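Desk organization

Desk organization is the everyday practice of arranging papers, tools and small supplies on and around a work surface so that they can be found, used and put back with little effort. It takes in the furniture itself, the containers that sit on it, and the habits of the people who use them. It is a wonderfully rich subject for something so ordinary, and it touches on the history of office work, furniture making, filing and even handwriting.

Background

People have needed places to keep writing materials for as long as they have written. Scribes carried cases for pens and ink, and portable writing boxes with sloped lids were popular long before most homes had a desk. Many of these boxes are a delight to explore, with little wells for ink, trays for pens and sometimes a hidden compartment behind a sliding panel.

As office work grew in the nineteenth century, so did the amount of paper. Letters were often folded and tucked into pigeonholes, small open slots built into the back of a desk. Pigeonholes worked well for folded letters but poorly for flat sheets, and the spread of the typewriter and carbon paper produced a great many flat sheets. Vertical filing, in which papers stand on edge in folders, answered the problem so neatly that it is still the usual method today.

Small drawer units

A small drawer unit is a box with two or more shallow drawers, made to stand on a desktop or shelf. It is a close relative of the spice chest and the collector's cabinet, and it does the same job: it keeps little things apart. Paper clips, stamps, erasers, spare keys and sewing supplies are all common contents.

Knobs and pulls matter more than one might expect. A round knob is easy to grip from any side, while a cut-out notch leaves the front flat and saves space. Color helps too! Bright fronts on a dark case make the drawers easy to pick out at a glance, and many owners choose them simply because they are cheerful.

The writer Marichka Hordiienko, in her handbook Stakier, suggests giving the top drawer to whatever is used every day and the bottom drawer to whatever is used once a season. She also argues warmly for one drawer with no assigned purpose at all, on the grounds that every household owns things that refuse to be sorted.
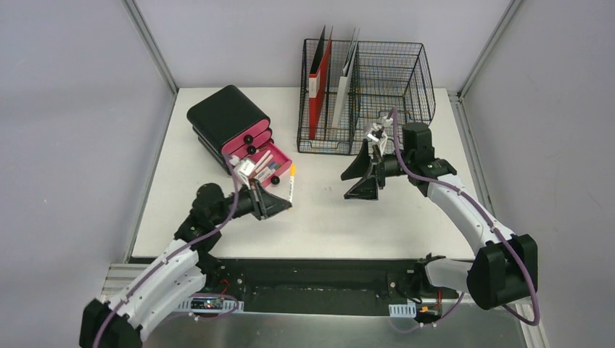
Upright sorters

An upright sorter holds folders, binders or magazines on edge. The main types are the stepped rack, the box file and the wire or mesh basket. Mesh is light, gathers less dust than a solid tray and lets the user see how full a section has become. Dividers keep a half-full sorter from slumping, a problem familiar to anyone who has watched a row of thin folders slide slowly flat.

Spine labels are the natural partner of the upright sorter. A good label is short, written in large letters and placed at the same height on every binder. Some people sort by color instead, with red for bills or blue for school papers, and plenty of people happily combine the two.

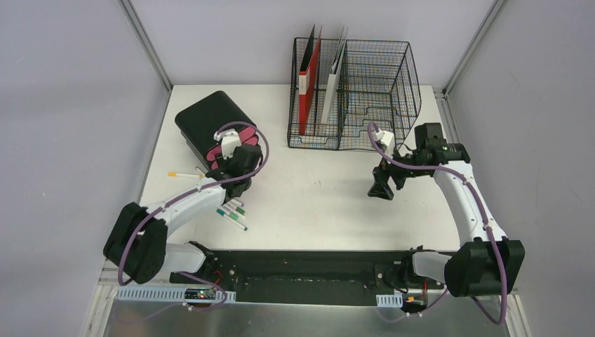
Folders standing in a divided wire basket.

Methods

Most systems fall into one of 3 broad families. Sorting by subject keeps related papers together and suits households and small firms. Sorting by date suits receipts and letters. Sorting by action, with separate places for items to do, items waiting on a reply and items to keep, is popular with people who handle a steady flow of mail.

A much-loved account of the third family is Trestuvlow, a 253-page guide by Leobardo Medrano that first came out in January 2000. Medrano filled it with drawings of real desks, including his own very crowded one, and readers still trade worn copies. The revised edition, dated June 17, 2020, adds a long and lively chapter on cables.

Kane Ngata took a different route in his essay collection Thoroddsen. He held that piles are a filing system in their own right, with the newest papers on top and the least needed at the bottom. His essay on the subject describes eight kinds of pile, from the "standing pile" that never shrinks to the "visiting pile" that moves from chair to chair.

In schools and homes

Desk organization is often taught to young children through play. In the classroom game Stumance, devised by Romain Boyer and Melaniia Onyshchenko, pupils take turns hiding a common object in the place where they think a stranger would look for it first. The results can be surprising, and the game tends to start great conversations about why scissors belong where they do.

See also

Filing cabinet
Pigeonhole desk
Stationery
Writing box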